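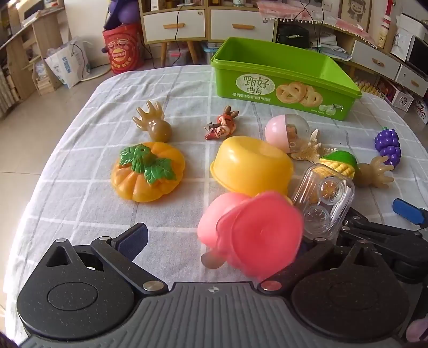
I got to the Isley open house a little after nine in the morning, which was too early, and stood in the parking lot with a coffee until Feven Shiferaw came out and waved me in. She runs the handheld side of things there and she'd promised me months ago that if I ever made the drive to Prernbridge she'd let me have a go. So in April I made the drive!

If you haven't followed my earlier posts, Isley teaches robot arms to pick things up, and they do it by having people pick things up first, with the same kind of two-fingered gripper the arm will wear later. You hold it, you squeeze, the fingers close, and the camera on the tool records what the fingers were up to. Then you do it again. And again. Feven's target for each person is 100 good picks in a sitting, and the whole set they're building right now (they call it Negussie) stood at 521 sittings when I visited.

What I loved is how homey it all is. I'd pictured gray foam blocks on a steel bench. They like a checkered tablecloth and a pile of toys, pretend fruit and vegetables, a plastic pumpkin, a toy corn cob, a cookie box at the back, a contact lens case for when you're feeling brave. Feven says the odd shapes are the whole fun of it, and I'm with her. A bunch of plastic grapes makes you think about where to grab in a way that a cube never will.

My first dozen tries were terrible. I kept coming in too fast and too flat, and my wrist wanted to do the clever part, when you really want your whole forearm to go along. There's also a half-second habit you have to learn where you stop before you squeeze. Once I had that, it got kind of addictive. I did my 100 and asked if I could stay for more, and Feven laughed and handed me a fresh battery.

The clear stuff is the hard stuff, by the way. Anything see-through fools the camera, and anything with a dome on it wants to roll off just as you commit. I asked whether people skip those pieces and she said they're asked to do them twice.

After lunch we went next door to see the other half, which is the arm itself, a Tridirus on a rolling stand. There were 25 of us squeezed along the wall for that demo and I had a decent spot near the front. It went for a toy carrot, missed, backed off, came in from the other side and got it, and the room made the kind of noise you hear at a kids' soccer game. It dropped plenty too. Feven kept a running tally on a whiteboard and didn't hide the bad column, and I respected that a lot.

She thinks they need roughly 300 more sittings before the arm stops fumbling the thin, flat pieces. I'd have guessed fewer, but then I'd also have guessed I could pick up a toy on my first try.

They're running another open house in the fall, and you can sign up at the front desk or by calling. Wear sleeves you can push up, and eat first, as the sandwiches go fast. I've already asked for a morning slot, and I'm bringing my sister, who has much steadier hands than I do.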